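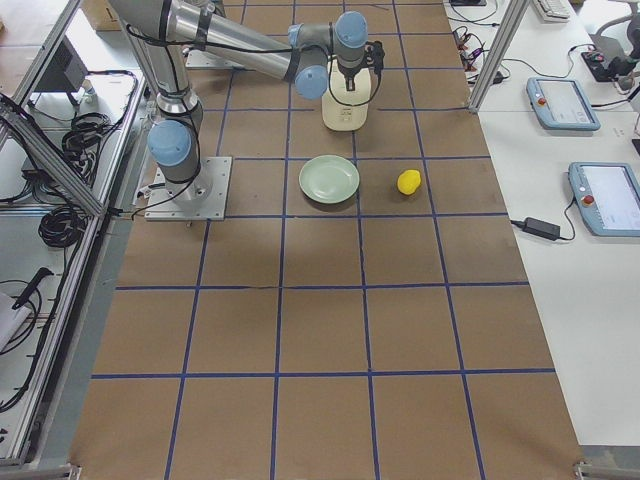
Gripper over the cream cylinder, row nearest the far edge.

October, pumpkin loaf, third round

Going back to the Julbridge all-purpose for this one. The bread flour last time made it chewy and I don't want to chase that again. Everything else as written in round two, except the puree.

Loaf A: 400 g pumpkin puree straight from the can.
Loaf B: same 400 g, then left in a sieve over a bowl while the oven heated. Weighed again before mixing.

Batter weights: A 1,140 g, B 1,102 g. The whole difference is water out of the pumpkin, so 38 g. More than I expected from a can that looked thick.
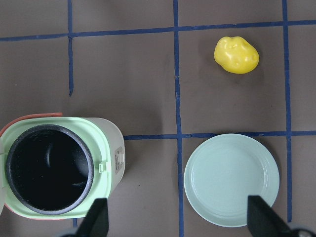

Both got 200 g brown sugar, the Kyriakidis olive oil and two teaspoons of the Zirkura spice mix. The mix is heavy on clove. Two teaspoons is the limit, and I would go down to one and a half if the loaf is going to sit overnight, as the clove gets stronger by morning.

Pans were the Pronolow tins, lined. B came up higher and split down the middle. A stayed flatter, with a damp line along the bottom quarter inch. Tester came out clean on both, so the tester is no help with this recipe – press the top and see if it springs back.

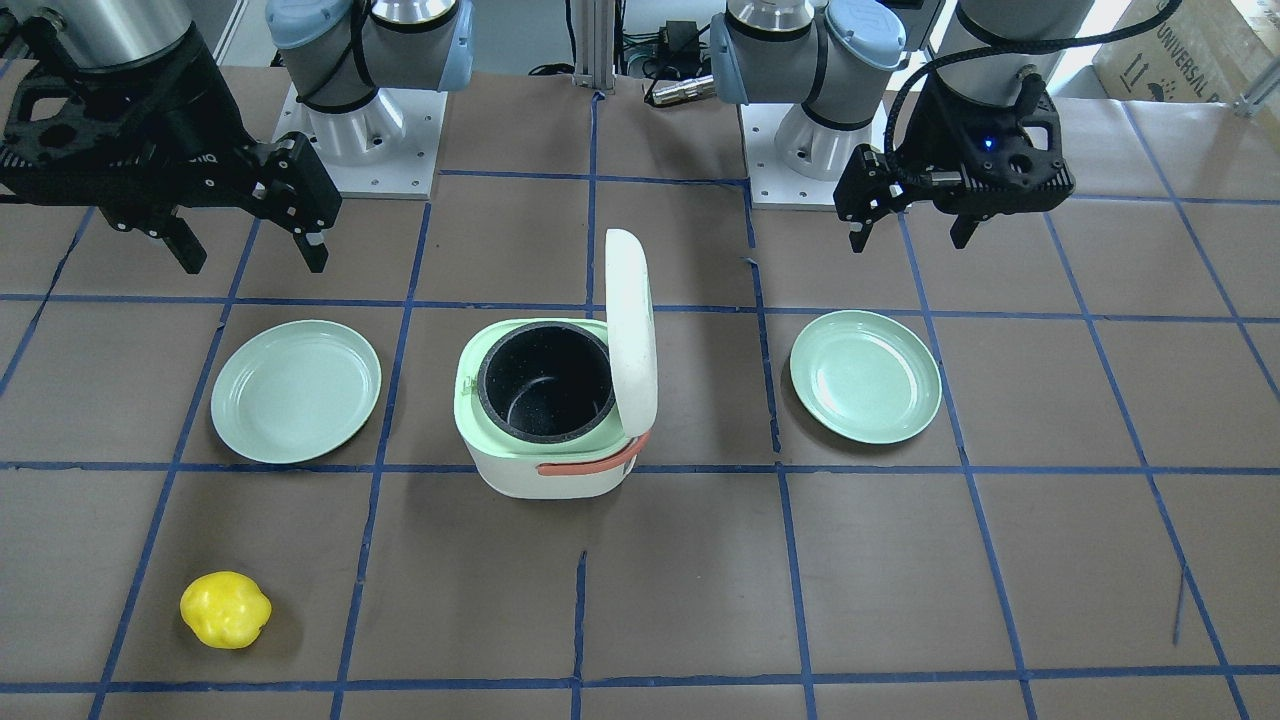 A also needed eight extra minutes and the crust went darker than I like. Flavor is close. B tastes more of pumpkin, A more of sugar. Next day A had gone sticky on top and B was still fine to slice thin.

Going with the drained puree. Still to try: half the oil swapped for butter, and pepitas on top before baking.
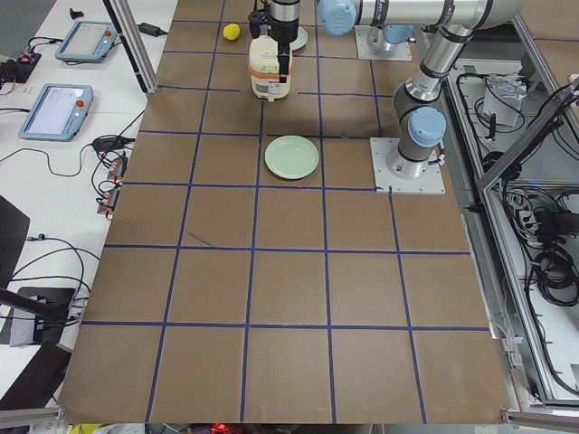

Can the pumpkin be drained the night before?
Keep it in the sieve in the fridge, covered, and weigh it in the morning. It may lose more than 38 g, so add back milk to make up the extra.

Oven rack was one notch low for both loaves. Move it up next time.

Contact | © Test kitchen notebook | Back to top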